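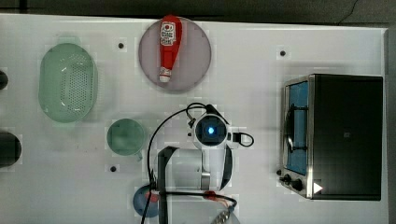 Plate, ketchup bottle, colander, cup and toaster oven on the white table.

# Tabletop Kitchen Collection: Gallery

The Korov Household Objects Library maintains a lending collection of everyday kitchen items for use in classrooms, training kitchens and study rooms. The collection is housed at the Skundon building and currently holds 68 catalogued pieces, of which 34 may be borrowed at any one time. This page presents one arrangement from the tabletop series, with notes on the pieces it includes. Page last revised 2 Sep 2026.

Items in the tabletop series are selected for everyday use. Preference is given to plain shapes and soft colors, and matching sets are not required. Pieces are catalogued singly and may be requested in any combination.

## Notes on the pieces

**Plate.** Round, in a pale mauve. Plates in this color are catalogued under Serving and are lent without bowls unless the request form states otherwise.

**Ketchup bottle.** A red squeeze bottle with a white label and a white cap, laid on the plate. Food containers are listed under Pantry, and borrowers are asked not to refill them.

**Colander.** Oval, pale green, with a perforated bottom. It is listed under Preparation and is among the most frequently requested pieces in the library.

**Cup.** Round, with a small handle, in a pale green like that of the colander. The two may be reserved together under a single entry.

**Toaster oven.** Black body and stainless steel front, with two control knobs below the glass door. The interior is blue and is fitted with a dark wire rack. Racks are checked at each return and must remain with the oven.

## Borrowing and return

Requests are accepted through the Goh Reading Room desk. The standard loan period is 17 days and may be renewed once, provided no other borrower has placed a hold. The toaster oven is lent for use on the premises only and must be reserved in advance.

Tableware should be washed by hand, dried fully and returned in the padded crate in which it was issued. Chips, cracks and missing parts should be recorded on the return slip. Borrowers are not charged for ordinary wear.

The catalog numbering was revised in May. Older slips bearing the Rulero prefix remain valid and will be matched to the new numbers at the desk.

## Use of this page

The picture and notes may be reproduced for teaching purposes with credit to the Korov Household Objects Library. Requests for larger prints should be submitted in writing to the Skundon office.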